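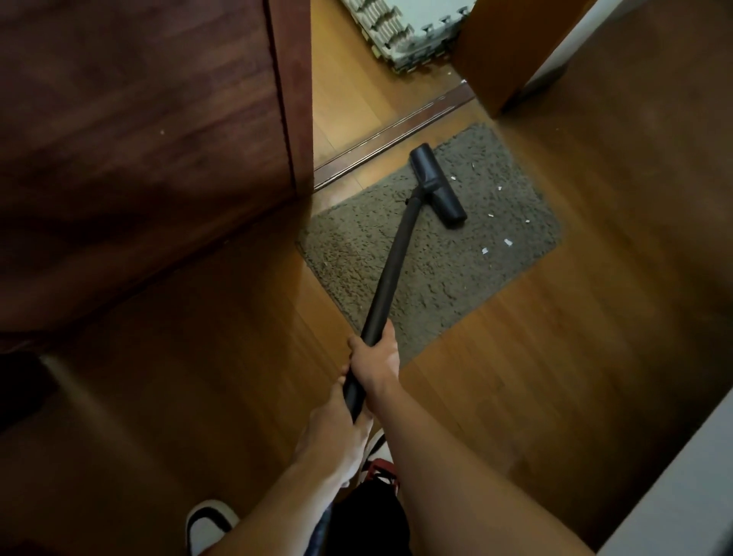
8/29/19 시연 기록 규칙, Hilleo 청소 동작 세트용. 지난번 Cendetti 쪽에서 돌려보낸 클립 56개 다시 훑어보고 기준 새로 적음. 제일 문제는 "청소 완료" 라벨. 작업자마다 기준이 다 다르다. 매트 위에 흰 종잇조각 4개가 아직 보이고 헤드가 매트에 얹혀 있으면 그건 무조건 "진행 중". 움직임만 보고 완료로 찍지 말것. 문턱 너머 바닥은 별도 구역으로 친다, 매트랑 합치지 않음. 문턱 옆에 떨어진 부스러기도 매트 개수에 넣지 않는다. 양손 파지는 윗손/아랫손 따로 표기. "손잡이 잡음" 하나로 퉁치면 반려.

라벨은 프레임에 보이는 것만. 다음에 뭘 할지 짐작해서 쓰지 않는다. 이거 12월판 지침에도 있었는데 안지켜짐.

전선 규칙 (로봇 실행 전 점검에도 그대로 씀):
- 본체 이동 전에 선 경로 확인. 발 위나 바퀴 옆에 걸린 선이 있으면 정지, 치우고 재시작
- 선은 당겨서 본체를 옮기지 않는다. 사람 시연도 마찬가지, 로봇이 그대로 배운다
- 본체 누르는 손이랑 선 잡는 손은 역할 태그 분리

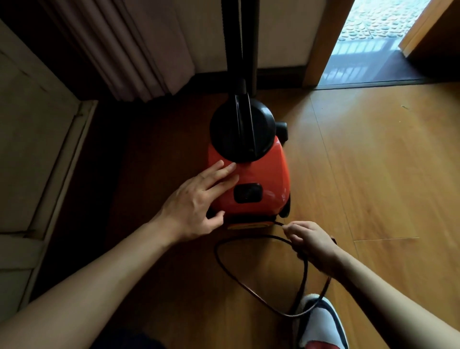
선 고리가 바닥에 넓게 퍼진 구간은 전부 "주의" 태그. Shearer 팀은 고리 크기로 나누자고 했는데 측정 방법이 없어서 보류. 나중에 다시 얘기.

반대 의견 하나 적어둠. 주의 태그가 너무 많아지면 아무도 안 본다는 것. 일리 있음. 클립 208개 중에 얼마나 걸리는지 먼저 세보고 결정하기로. Hasine 뷰어에서 필터 되는지 확인할것.

콘센트 쪽. 플러그 삽입은 당분간 사람만. 로봇은 접근 동작까지, 접촉 전에 멈춤. 시연 클립은 받되 "실행 금지" 묶음으로 따로 보관. 스위치가 옆에 붙은 콘센트는 스위치 위치를 메모란에 적고, 켜짐/꺼짐이 판독 안 되면 "불명". 찍지 말고 불명으로.

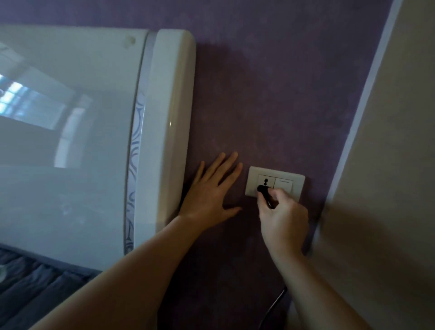 벽 짚는 손도 접촉으로 기록한다. 지금까지 다들 빼먹음. 균형 잡는 건지 그냥 올려둔 건지는 판단하지 말고 "벽 접촉"만 쓰면 됨.

속도 상한은 사람 있는 구역에서 초당 200mm, 우리 내부 기준. 바꾸려면 노트에 먼저 적고 바꿀것. 말로만 바꿔서 버전 꼬인 적 있음.

남은 일
- 라벨 양식에 "불명" 칸 추가
- 반려 사유 목록 Cendetti에 다시 보내기
- 긴급정지 버튼 점검표, 옛날 양식 버리고 새걸로 교채
- 매트 구역 경계 그림 한 장 그려서 작업대 앞에 붙이기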